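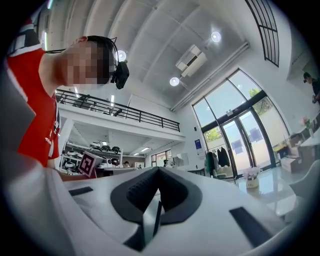 Chapter 5
Overhead: Ceilings, Lofts and the Space in Between

Most people can describe the floor of a room they left an hour ago. Ask them about the ceiling and they will say it was white. They are usually right, and that is the trouble with ceilings – white is where the looking stops.

This chapter is about the upper half of the interior. It covers exposed beams, recessed lights, wall-mounted air conditioners, and the mezzanine, a half floor that clients love on paper and then fill with boxes. You have already measured walls (Chapter 2) and argued about doors (Chapter 4). Now tip your head back.

We will return several times to the Varance building in Grerkby, a showroom refitted in October by the Gusora office. Its owners wanted storage, display and a quiet place to work, all in a space meant for one of the three. The loft went in 66 inches from the rear wall. The first drawings had no railing at all, an omission the inspector took personally.

Two ideas run through what follows. The first is that anything fixed up high must someday be reached by a person on a ladder, carrying a filter or a bulb. The second is that the area under a mezzanine is still a room. Shelves do well there. Tall visitors do less well.

Before you read on, spend 20 minutes in a building you think you know and sketch only what is above your shoulders. Keep the sketch. You will need it for the exercise on page 284, where you will find out how many lights you left out.

Key terms: baluster, beam, clear height, mezzanine, recessed fixture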